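Tollcombe Swap Shelf: Frequently Asked Questions

What can I bring?
Clean household things that still do their job. If you have to explain how to hold it so it works, take it home.

Is there a limit?
Two boxes per visit. A box is not a refrigerator carton. We had that talk in August.

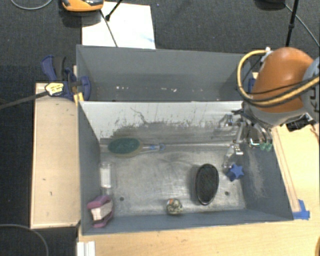 Do I have to leave something to take something?
No. Most people leave with more than they brought, which is how their closets got that way.

Can I drop off after hours?
Please don't. The doorstep belongs to the raccoons.

Do you take paint?
No. Trembridge does, up to 10 cans, and they seem happy about it.

What does it cost?
Nothing. The jar by the door is only a jar, but it does like company.

Updated 5/28/24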